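The glass table came from an estate sale in Ernerstead, and it cost me 40 dollars plus a scraped knuckle getting it up the stairs. My sister says it looks like a guitar pick. I say it looks like money, which is funny, because I had 826 dollars in the bank that November and a buyer coming at two o'clock to look at the apartment.

Well, to look at me in the apartment. Gape & Rarero wanted "a tenant with taste" for the corner unit, and I'd told them over the phone that I was pretty much drowning in it. So I wiped the glass. I wiped it again. Then I started putting things on it, and that's where the trouble began (it's always the putting on!).

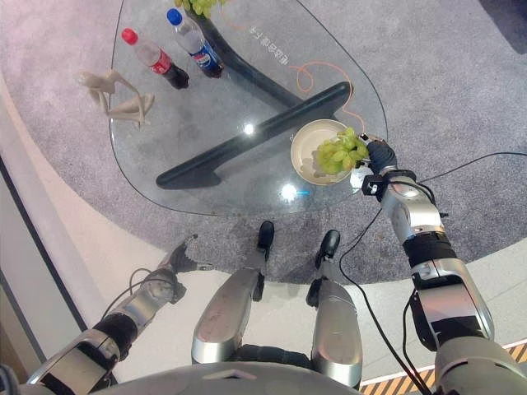
By the Upstairs Neighbor
Short fiction | Prorkeditz Review

I'd meant for there to be grapes. Grapes on a beige plate, very calm, very still-life, and my skinny little figurine over on the other side keeping watch. My grandmother left me that figurine and I've never known if it's dancing or waiting for a bus.

But then my cousin dropped by with soda, two kinds, because she can never remember which one I like, and she laid both bottles down flat on the glass like they were tired. And I'd been hunting for an outlet, so there was the orange cable, curled up right by the grapes as if it wanted one.

"Leave it," she said. "It looks lived in."

"It looks like a yard sale."

"You got the table at a yard sale."

"Estate sale," I said, and the buzzer went.

The woman from Gape & Rarero had good shoes and a folder. She walked straight across my gray carpet, past the speech I'd practiced, and bent down to peer through the glass at those big dark beams underneath. She stayed down there so long I ate a grape.

"My mother had this table," she said finally. "She kept her bills on it."

Then she asked which soda was mine, and I pointed to the wrong one, and she opened it.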